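Looking for six households to test a kitten and rabbit play tunnel kit (and one part-time builder)

Posted 2020-07-12

Hi! I run a very small outfit called Goltura out of the back half of a two-car garage, and for the last couple of years I've been designing flat-packed things for indoor pets. Scratching ramps first, then a window perch that sold better than it had any right to, and now the project that has eaten my whole spring: a modular tunnel and hideout system called Trasuvel.

I need two kinds of help, so this post is really two posts glued together. Part one is for people who live with animals and would like to try the kit at home. Part two is for somebody handy who wants paid hours. You can answer both if you like, just tell me so in your message.

PART ONE: TEST HOUSEHOLDS

I'm looking for 6 homes. I'd love a mix. At least two with rabbits, at least two with cats, and if you've got ferrets or a guinea pig herd I'm extremely interested, because I have neither and everything I know about ferrets comes from one long weekend of pet sitting.

What you get is a full Trasuvel starter set: four straight sections, two corners, one three-way junction, a hideout box with a lift-off roof, and a bag of the connectors. You keep it when the test is over. I'll also pay $80 per household at the end, as a thank you for the paperwork side of things.

What I'm asking for:

Set the kit up yourself from the printed instructions, without calling me first. I know that sounds mean! But I've put it together so often that I can't see what's confusing anymore, and I want to know the exact step where you start muttering.

Keep it up for the whole test, which runs until the end of October. You can move it from room to room and change the layout as often as you want. One of my questions is how often people bother.

Fill out a short form every other week. It takes maybe ten minutes. There are questions about which parts get used, which get chewed, what slides around on your floor and whether you've had to clean anything.

Send back any broken part in the prepaid bag. Please don't glue it back together to be nice. I want the broken bits.

You don't need to be an experienced tester or have a fancy house. Apartments are great. The smallest layout fits along one wall behind a couch. Your pet should be healthy, full grown or close to it, and used to living indoors. If your cat is shy and you think she'll ignore the thing for three weeks, I still want to hear from you. Ignoring it counts as an answer.

Who I can't take this round: homes with dogs that have free run of the same room (the hideout roof isn't built for that yet), anybody planning to move before the fall, and animals over 20 pounds. Sorry to the Maine coon people, and I do mean that. A bigger size is on my list.

About the bedding. The hideout has a removable floor pad, and I've been going back and forth for months on what to line it with. Fleece holds hair like crazy. Terry cloth snags claws. The nicest liner so far has been plain old cotton, folded a couple of times and tucked under the lip of the tray. Three of the test homes will get that kind and three will get a quilted one sewn up by a local shop called Evine, and I'm not going to tell you which I'm rooting for. Both can go in the washing machine. If your animal is a fabric eater, put that in your message in big letters, please, and we'll leave the liner out completely.

PART TWO: PART-TIME BUILDER

This one is a real job with a paycheck. I'm looking for one person, 12 to 15 hours a week, to help me cut, sand and pack kits. Mornings are best since the garage turns into an oven by two o'clock, but I can be flexible about which days.

You'd be working with quarter-inch birch panels and cardboard tube stock, mostly on a small table saw and a bench sander, plus a lot of hand work. A good share of the job is plain dull: counting connectors into bags, folding boxes, wiping dust off everything. I do it too, and we can listen to whatever you like as long as it isn't talk radio.

I'd like you to have some shop experience, and I don't care where you got it. School theater sets, furniture repair, your uncle's cabinet business, ten years of building your own chicken coops, all fine. You should be able to read a tape measure to the sixteenth, lift 40 pounds, and be the sort of person who unplugs the saw before changing the blade, every time, including when you're in a hurry.

Bonus points if you can sew a straight line, if you've ever written instructions for other people, or if you've kept rabbits. None of those are required.

Pay is $19 an hour, every other Friday. We both wear masks inside, the big door stays open, and there's a bench for each of us at opposite ends of the shop. There is one bathroom, and you go through my kitchen to get to it, where you will be met by Satti. Satti is a gray lop with strong opinions about shoelaces. If you're allergic to rabbits this is probably not the place for you, and I'd rather say so now than in week two.

I should be upfront about how small this is. Last year I shipped 729 packages total, perch orders included, and I taped shut almost every one of them myself. There's no promotion ladder here. There might be more hours in the winter if the Trasuvel launch goes well, and there might not. What I can promise is that your ideas will get tried. The current corner piece came from a neighbor's kid who looked at my version for five seconds and asked why it wasn't round. 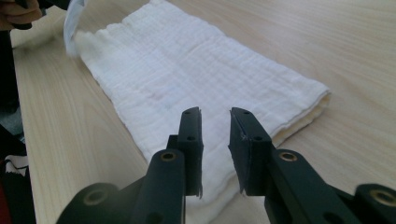

Cotton gauze cloth, folded lengthwise.

HOW TO GET IN TOUCH

For both parts, use the contact form on the Goltura page, or drop a note in the shop mailbox, which is box 2485 at the post office on the corner. I read everything. I'm slow on weekends.

If you're writing about the test, tell me:

What animals you have, how old they are and what they weigh
What kind of floors you've got in the room you'd use
If they chew, and what they like to chew
If there are kids in the house (totally fine, I only want to know who'll be crawling in there)

A photo of the room would be a big help, and a photo of the animal would be a big help to me personally.

If you're writing about the job, skip the formal resume unless you already have one lying around. Send a few paragraphs about things you've built, when you could start, and which mornings work. A picture of something you made is great, even if it came out crooked. I'll ask a few people to come by for a paid two-hour trial, where we'll cut and sand one tunnel section start to finish and see if we get on each other's nerves.

I'll pick the test homes first, since those kits are already boxed up, and answer the job messages as they come in. If you don't get picked for the test, I'll hold on to your note for the next round unless you ask me not to. The larger size will need testers too, and yes, that's when I want the Maine coons.

Pickup for local testers is at the garage. If you're farther out, I'll ship to you at my cost anywhere in the lower 48. The box is long and awkward but not heavy, so please let me know if your building has one of those tiny package lockers and we'll figure something out.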